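Feltmont workshop newsletter

Bench three: the arm project

The arm on bench three has reached the stage where most of the work is being done on a screen, so members who have walked past and thought it had been abandoned can relax. Hemant Katiyar and Aarti Mittal have spent the evenings since May building a simulated copy of it, and the real one stays clamped to the bench until the copy can pick up a block without making a mess of it.

The project is called Drekska, for reasons Hemant has promised to explain and hasn't. It began as a box of parts that Joaquín Garrido had at home: servos, a power supply and a gripper he had printed and never fitted. Joaquín did the mechanical side in his garage and brought the arm in when it got too heavy for the shelf. The shoulder joint was rebuilt twice. The first version sagged under its own weight, and the second bound up whenever the arm went past 75 degrees. The present one has a proper bearing in it and seems fine.

Aarti started the simulation with the simplest job she could think of, a cube on a plain white surface, seen through a virtual camera set close to the work. She left out textures and clutter on purpose. Colour is doing most of the finding at this stage, and she wanted to get that settled before giving the program anything harder.

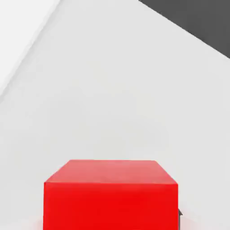

The main trouble so far has been the view at close range. When the block is low in the picture and its base can't be seen, the program has to guess where the block meets the surface, and early on it guessed badly. Aarti now has it take its position fix from further back and hold on to that for the last 60 mm. Hemant would prefer to tilt the camera. They are going to try both.

The other job is matching the lighting. The simulated light is soft and even, and bench three has a strip light and a window. Kaisu Kokkonen has offered to make a diffuser out of the offcuts in the plastics rack. If you have been saving the opal acrylic for something, please put your name on it.

Once the copy is behaving, the same program goes on to the real arm at reduced speed. The emergency stop is wired and has been tested. Please don't unplug the grey extension lead, even if nothing seems to be running from it.

Drekska evening is Wednesday 31st July, from half past six. Anyone can come, and you don't need to know any programming. Tineke Bosman has the spare key if the side door is locked.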